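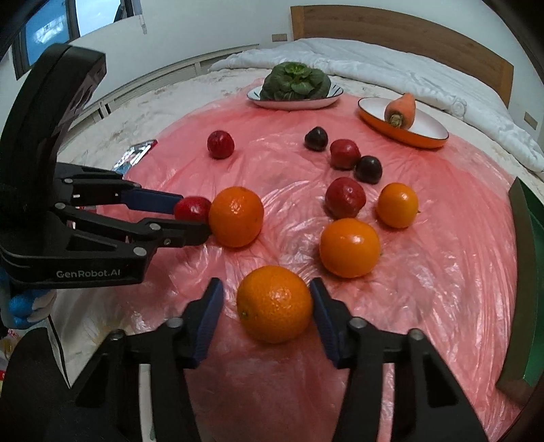

Fruit comes from the part of a plant that was once a flower. After the flower is pollinated, its petals usually drop off and the part behind them begins to swell. Seeds grow inside, and the soft part around them gets bigger and sweeter. Apples, oranges and plums all grow this way, even though they look very different. An apple has smooth, glossy skin. An orange has peel covered in dimples, and a plum can be such a dark purple that it looks nearly black. Leafy greens, like the ones on the oval plate, are another part of the plant altogether.

Why is orange peel dimpled?

The dimples show where there are tiny pockets of oil in the peel. If you bend a piece of peel, some of the pockets burst and the oil sprays out. It has a strong smell and can sting, so keep it away from your eyes. Under the coloured part is a white layer called pith. It is soft and a bit bitter, and you can eat it if you like.

Look for the place where the orange was joined to the tree. It is a small mark at one end. Apples have one too, often with the stalk still in it. At the other end of an apple there is a little dried tuft, and that is what is left of the flower.

What is inside?

Ask a grown-up to cut an apple in half across the middle, not from top to bottom. You will see a star shape where the pips are kept. Cut an orange the same way and you will see the segments, like slices of a wheel. Each segment is packed with small bags of juice.

A plum is different again. It has one hard stone in the middle, and the seed is inside the stone. Do not try to bite it or crack it with your teeth.

Which parts of a plant do we eat?

We eat leaves when we have cabbage or spinach. We eat roots when we have carrots. Celery is a leaf stalk, and broccoli is made of flower buds that have not opened yet. Tomatoes and cucumbers have seeds inside, so a scientist would call them fruit, but in the kitchen we call them vegetables.

Try this at home

Put 3 kinds of fruit on a table. Close your eyes and ask someone to pass you one at a time. Feel the skin first, then smell it, then say what you think it is. Wash the fruit before you eat it.

Written by Sugeng Ginting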